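17 September 2025
Table layout, Okimska bench

Paper is down on the big table and the zones are marked in blue tape. The old sheet had gone soft at the corners, so I took a fresh length off the Granum roll. The offcut is in the bin under the sink if anyone needs scrap.

Shelf order from Filledar is 3638. I moved the mug pieces over first and left the plates boxed until the shelf depths are settled. The drawing says 35 cm deep, the bracket sheet says 16 mm less. Need to ask which one is current.
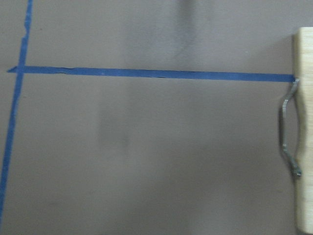
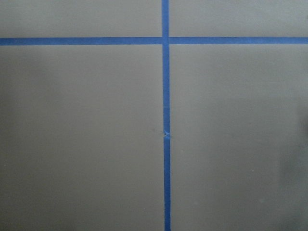
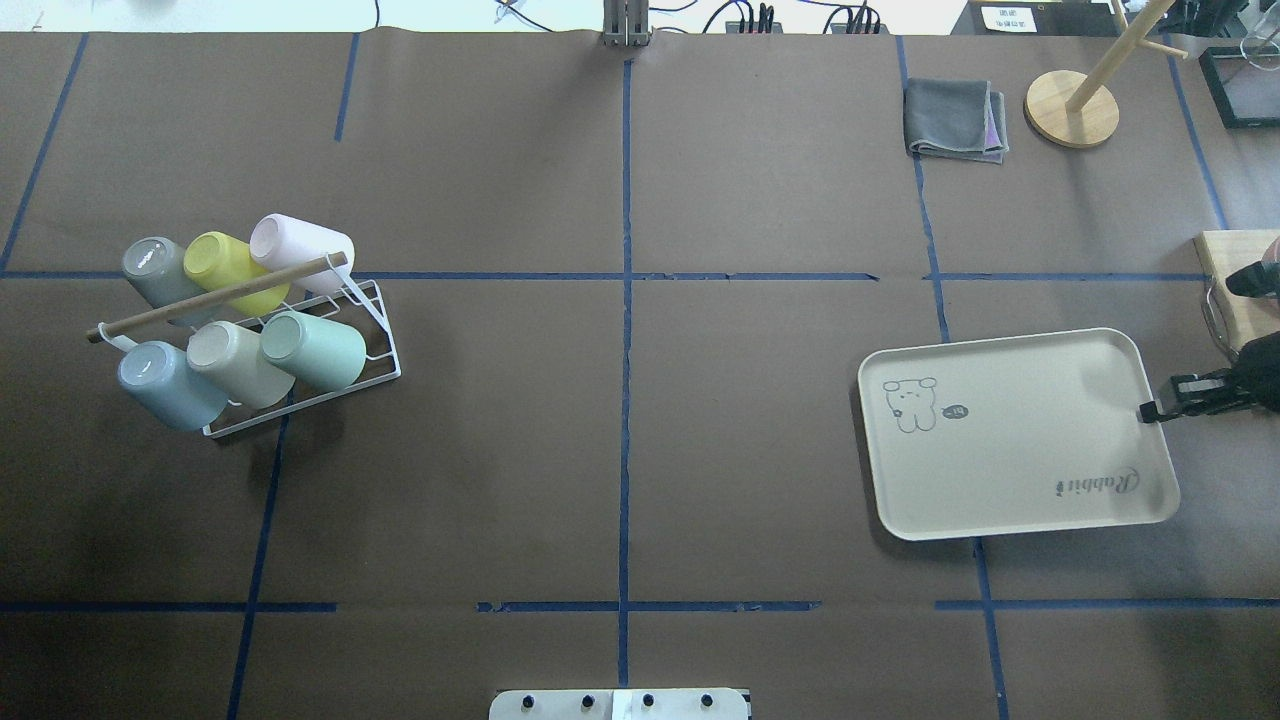 Zones are for sorting what goes on which shelf, one kind of thing to a zone, and the lines only have to last until November. I would still like them neater. One vertical has a short gap in it with the paper showing through, and the piece below sits a little to the right — relay that one in a single pull. The mug rack works on its side of the table with the mugs lying down in two rows, gray, yellow and pink over the paler three. The tray with the bear stays on the right, and the mug tree keeps its spot by the folded gray cloth.

To do: new roll of tape, ask about the depth, unbox plates.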